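Floltix Wrist Camera and Textured Pads: Two Months on Our Parallel Grippers

By the Sleiman bench team
October

We bought the Floltix set to fix one annoying problem. Our two-arm cell does a lot of liquid handling, mostly picking up clear plastic containers and moving them around without sloshing, and the old fingers were terrible at it. Smooth rubber on smooth plastic, you can guess how that went! The old camera sat on a post over the table and lost sight of half the containers as soon as an arm reached in.

The kit is a pair of fingers with textured pads, a small camera for the wrist, and a bracket to hold it. Ours cost $534 per arm from Detero, and we needed one for each arm, so this was a real chunk of the fall budget. I'd still buy it again, with a few grumbles I'll get to.

Mounting took most of a Wednesday. The fingers went on in minutes, but the bracket is fussy (the slots are cut a hair too tight, and we ended up filing one of them). The cable is the part I would redesign. It comes out of the side of the camera, exactly where our wrist wants to turn, and we had to route it in a big lazy loop so it wouldn't snag. A right-angle plug would solve it.

Once it was on, though, wow. The view from the wrist is so much more useful than the one from the post. Both fingers stay in the picture the whole time, so you can line up a grasp by eye from the controller screen, and clear plastic stops being such a guessing game. We put red liquid in the measuring jug for the grasp tests, and it stands out beautifully against the off-white table. The empty cup behind the jug is a much harder target, with only a rim to go by, and I like having something that mean on the table when I'm comparing cameras.
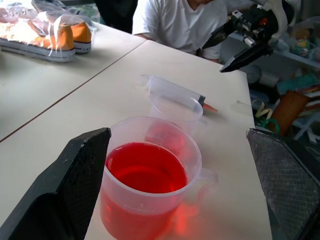 How often do the pads need cleaning? We wipe ours down every 9 days with a damp cloth, and more often if something sticky gets spilled.

The pads themselves are my favorite part. The texture is a fine mesh, and it holds a wall of thin plastic at a much lower closing force than our old rubber did. That matters a lot with a full container, where squeezing harder just pushes the liquid up toward the rim. I ran one pair through 3,000 open-and-close cycles on a scrap jug before trusting it with anything fussier, and the mesh showed a little shine at the tips and no tears. Loop handles are still a pain. The fingers are wide, so going in from the handle side takes a careful angle, and most of the time I give up and grab the body.

Syringes went better than I expected. A big barrel lying at a slant on the table is an awkward shape for a parallel gripper, and with the old fingers it loved to roll away. With the mesh it stays put if you come in square to the barrel. Come in crooked and it still spins.

On the software side, we run everything through the Gudance controller, and the camera was recognized right away. Exposure is set to auto out of the box. Turn that off! A white tabletop makes it hunt up and down every time the arm moves, and our grasp detection hated it. With the exposure fixed, it settled down nicely.

Small gripes: spare pads come only in packs of two, the manual has a wrong torque value for the bracket screws (the sticker inside the lid is the right one), and the fingers show every speck of dust.

We have the second kit on the other arm now and I'm working on handing a filled cup from one side to the other. So far it goes fine at slow speed. At full speed, bring towels.

Related
Detero bench arms: a year of daily use
Setting up two arms on one Gudance controller
Rubber, foam or mesh? Pads for slippery containers

Contact | © Sleiman | Back to top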